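Progress report, Stostitz guest rooms, linen and bed-making line
Date: 08/03/2018
Prepared for: Kument Fund

The short version is that the money is mostly spent and I am less convinced than I was in February.

**Spending.** We bought 228 flat sheets from Malabanan against a plan of 300. The price went up after the order was approved, and the quote we had been given did not hold. Pillows and duvets came in on budget. The 184 older sheets are still in the closets, and I would not throw any of them out yet.

**Bed-making.** The application promised that one standard routine would save time in every room. I have my doubts. The routine reads well on paper: pillow at the head, duvet folded back, sheet pulled down by the hem and straightened. In the rooms, most of the time goes into the last step. Wide sheets hang unevenly, the creases stay in, and whoever is making the bed ends up tugging one corner and then going back to the other. We logged almost 324 beds. The times are all over the place and I can't honestly report a saving from them.

**Finish.** Fustitz, our laundry contractor, says the wrinkles come from folding the sheets too early. Maybe. They said the same about the old stock.
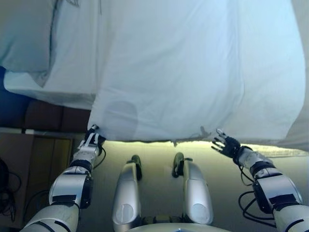
Malabanan's reply was that a white sheet of this width will always show its folds until it has been through several washes, and that we should judge it then. I have asked for that in writing.

**Next period.** No further sheets will be ordered until the price is settled. I'd also like to drop the time-saving target from the agreement and report on linen condition only.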